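Gripper maintenance day! I've been looking forward to this one all week, so bear with me, small thread on how I look after the fingers on our hand-held gripper.

We call the tool Hidow (no idea, it was named before I joined). It had 382 grasps on the current pads as of this morning, and the last few were slipping on anything smooth. Time to sort it out.

Step one is boring and I love it: tool on the bench, fingers open, look at both pads straight on through the tool's own camera before touching a single screw. If one side is sitting at a different angle from the other, I want to know now. 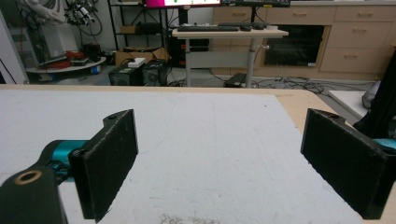
Both fingers over the bench, pads facing in. The fuzzy-looking face is on the left one.

Then the pads. Lint roller first, then a barely damp cloth, then leave them alone for 20 minutes. I used to skip the wait and every single time I'd get a weird first batch of grasps.

Next up, the brackets. Cuiping Peng taught me to wiggle each finger by hand with the power off and listen. A click means a screw has backed out. Got a click on the right side today! Quarter turn and it was gone. So satisfying.

After that I home the motors and run 27 open/close cycles with nothing in between the fingers. I log where they meet each time. If the numbers creep, I go back to the brackets and start over.

Today they didn't creep!! Flat line all the way across. I sent the plot to Horácio Falcão, who replied with one thumbs up, and from him that's a parade.

Still on my list: new pads (we have one set left in the drawer) and a better way to mark the home position than my silver pen dot, which rubs off by December every year.

If you run a similar tool, how often do you swap pads? Our last set made it to 189 before I gave up on it, so I'm curious what's normal.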